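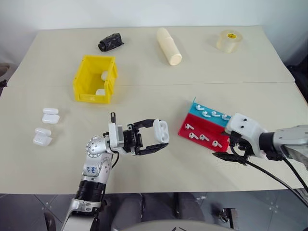
Tosemham Open Laboratory Day

Print this page | E-mail this page
Shares: 4

The Tosemham Open Laboratory Day is a yearly public event held at the Pekon robotics laboratory in Tosemham. It consists of guided visits, short talks, and live demonstrations of robot handling work. The event is best known for its bench demonstrations, in which two-armed robots carry out small packing and sorting tasks on ordinary tables. The fourth edition took place on 10 February 2023.

Background

Pekon began admitting visitors to its main building as part of a wider program of factory tours in the Tosemham area. The first editions were held in September and were limited to suppliers and to students from nearby technical schools. The event was later moved to the winter, when the test hall is less heavily booked, and opened to the general public. Attendance is capped at 200 people per session, a limit set by the fire rating of the hall.

The early program relied on prerecorded video and static displays. Live work was added after visitors asked to see the machines run at their normal speed. The bench demonstrations replaced the video room entirely at the third edition.

Format

Visitors enter in groups and follow a fixed route through the machine shop, the calibration room, and the test hall. Each group stops at a bench long enough to see at least one complete handling cycle. Staff give a short explanation before the cycle starts and take questions after it ends. Flash photography is not allowed in the test hall – it has affected camera-based measurements at past events.

No barriers are used at the benches with slow-moving arms. A painted floor line marks the closest point at which visitors may stand. Benches with faster equipment are shown from the gallery.

Earbud handling demonstration

The earbud bench was introduced at the fourth edition and drew the longest lines of the day. Its subject is the handling of wireless earbuds and their charging cases. The parts are small, smooth, and rounded, and a parallel gripper has little flat surface to close on. The cases are laid out in pairs on the left of the bench and the earbuds are presented in a stepped holder on the right, stems down. A yellow storage bin stands behind them.

The work is divided between the arms. The left arm picks up a charging case and brings it toward the middle of the table, while the right arm takes an earbud from the holder. Both grippers are therefore occupied at the same time for part of the cycle, and the motion of each arm has to allow for the position of the other. A dropped part is left where it falls until the cycle is over.

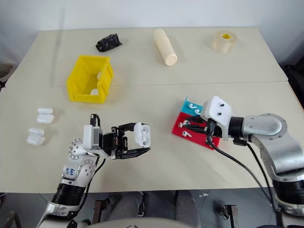
Earbud bench, fourth edition. The left gripper holds a case; the right gripper holds an earbud over the red and cyan holder.

Several unrelated objects are kept at the rear of the bench during the demonstration, among them a roll of tape and a cream-colored cylinder. These are not handled as part of the earbud task. The bench surface is made up of 2 tables pushed together, and the seam between them is left uncovered. Pekon's visitor notes list the seam as a known source of small height differences between trials.

Donati holder

The stepped holder follows a pattern known at the laboratory as the Donati holder. It has an upper and a lower tier in contrasting colors, and each earbud stands in its own position. The pattern was first drawn for hearing-aid parts and was adapted for earbuds with a change to the slot width. The holder rests on the table without clamps and can be set at an angle to the table edge.

Ulusel handling trials

The bench tasks shown to the public are taken from the Ulusel trials, an internal Pekon series covering small consumer goods. The series had passed 3,000 recorded cycles before the fourth edition. Cycles performed in front of visitors are logged separately and are left out of the trial results – lighting and noise in the hall differ from normal working conditions on those days.

See also

Pekon
Ulusel handling trials
Donati holder
Parallel gripper
Tosemham factory tours

Recently updated

Bimanual manipulation
Stacking bin
Calibration room (Pekon)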